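Sonelville, im August

Drerex eröffnet neue Sortierwerkstatt für Bauklötze

Zweites Leben für rote und dunkelgrüne Klötze aus Schulen und Kindertagesstätten

Die Drerex GmbH hat in Sonelville ihre neue Sortierwerkstatt in Betrieb genommen. In den Räumen des ehemaligen Lagers Holroyd werden künftig gebrauchte Bauklötze aus Schulen und Kindertagesstätten angenommen, nach Farbe und Länge getrennt und zu vollständigen Sätzen zusammengestellt. Zum Start beteiligen sich 22 Einrichtungen aus der Stadt und dem Umland.

»Viele Klötze werden aussortiert, weil ein Satz unvollständig geworden ist«, erklärte Geschäftsführerin Leen Khoury bei der Eröffnung. »Mit der neuen Werkstatt führen wir zusammen, was noch gut verwendbar ist.« Bereits in der Probephase wurden 2.665 Klötze erfasst und den jeweiligen Reihen zugeordnet.

Den Anfang macht die Reihe Komix mit ihren rechteckigen Klötzen in Rot und Dunkelgrün. Sie werden in großen, oben offenen grauen Behältern bereitgestellt, die auf hellen Holztischen stehen. Die Behälter stammen aus dem früheren Lagerbestand und wurden ohne neuen Anstrich übernommen — abgeriebene Farbe und Kratzer im Metall beeinträchtigen ihre Verwendung nicht.
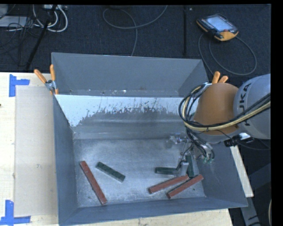
Für die Zusammenstellung der Sätze ist Sekar Ismail verantwortlich. Unter seiner Leitung werden die Klötze einzeln entnommen, auf Schäden geprüft und nach Länge abgelegt. Stücke mit kleinen Flecken oder leichten Gebrauchsspuren bleiben im Umlauf, gesplitterte oder gerissene Klötze werden ausgeschieden. Ein fertiger Satz wird in einem Karton mit Inhaltsliste ausgeliefert.

Die Rückgabe an die Einrichtungen koordiniert Carla Sabbagh. Die ersten 13 Sätze gehen noch vor Beginn des neuen Schuljahres an Grundschulen in Sonelville. Bis zum Jahresende sollen 3.000 Klötze die Werkstatt durchlaufen haben.

Einrichtungen, die Klötze abgeben oder einen Satz beziehen möchten, können sich schriftlich an die Werkstattleitung wenden. Die Annahme ist werktags ab 9 Uhr geöffnet, größere Mengen sind vorab anzumelden.

Pressekontakt:
Zineb Benkirane
Unternehmenskommunikation
Drerex GmbH, Sonelville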